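How to test if a two-arm robot can tidy up toys

Many people ask me if a robot can do housework yet. My answer is that you should test one small chore and look at the result. On this page I explain the test I use at Ovham for picking up toy bricks. You can do it in one afternoon, and the same method works for sorting small parts in a workshop.

What you need

A table, a sheet of plain matte paper, a few toy bricks in clear colors, and two arms with simple grippers. My arms run on Plustura, but any control software which can repeat a task is fine. You also need two boxes and a notebook.

Step 1. Prepare the table

Lay the paper flat and tape the corners if it moves. A brown or gray sheet is better than a shiny table, as the cameras make fewer mistakes on it. A small crease does not matter. Please check the light too, as a strong shadow can confuse the system.

Step 2. Put out the bricks

Make one group for each arm and leave the middle free, so that the arms do not meet. Do not line up the bricks. Children do not leave them in lines, and a robot which can only take straight bricks is not useful at home. Turn each brick in a different direction and mix longer pieces with very small ones. 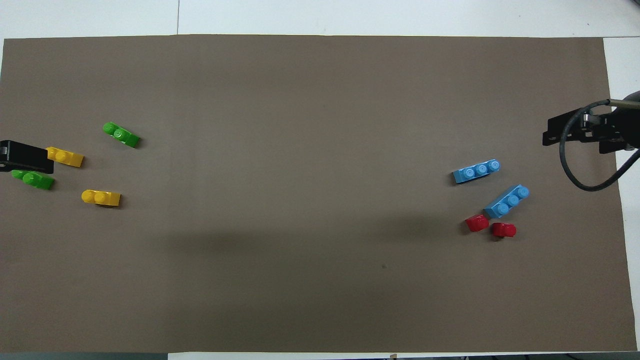 Step 3. Run the chore

Start both arms and do not help them. Give 40 seconds for each brick. If a brick is dropped on the sheet, the arm may try again. If it falls on the floor, write it as a failure. Repeat the full chore 60 times, with a new layout each time.

Step 4. Read your notes

Look first at the smallest bricks. In my tests in April the long bricks were easy, but the little round ones slipped out when the fingers closed not in the center. Bricks lying close to a finger at the start were also difficult, for the arm had to move back before it could grip.

Is it ready for the home?

For bricks on a flat table, almost. For a carpet with socks and books between the toys, I must say no. Beryl Kershaw repeated my test at Nuttall with softer fingertips and had fewer drops, but her arms were still much slower than a person. If you try it, change one thing at a time, otherwise you will not know what made the difference.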